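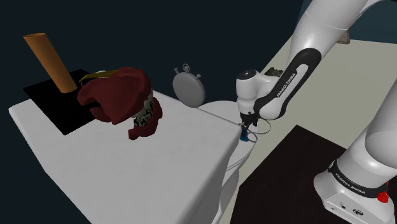 Run 902

Ha-neul had the sim open before her coat was off. Table, stopwatch, the orange tube leaning on its black mat. The red cloth in a heap. Arm over on the right, something small and blue in its fingers.

"Which one's this?" Vibeke, from the door. Holding two coffees, neither of them for Ha-neul.

"Nine oh two."

"And?"

"And wait."

The method was simple, on paper. Train in clutter nobody would ever keep on a table. Swap the clutter. Train again. Salmont wanted it on a real arm by May and Damgaard, who paid for it, wanted it sooner. The old policy had managed 15 out of 38 on the held-out set. She knew that number like a phone number.

She scrubbed forward. Stopped. Scrubbed back.

"You're stalling," said Vibeke.

"I'm checking the seed."

"You checked the seed last night. You texted me the seed."

True. Ha-neul put her hand flat on the desk. Outside a truck was backing up, beeping, on and on. Boonsong had bet her lunch that random clutter was a waste of compute – he'd said it in front of everyone, nicely, which was worse. She opened the results file. Wrong one. Opened teh right one.

31 out of 38.

She read it again. Then the line under it, the one with the cloth removed. 16.

"Huh," said Vibeke, leaning in. Coffee breath. "So it needs the mess?"

"Or it learned the cloth."

"Is that bad?"

"I dont know yet." She was already typing, new config, four seeds, no red anywhere. Her coat was still half on, one sleeve dragging over the keys. "Don't tell Boonsong."

"He's in the hall."

"Then shut the door."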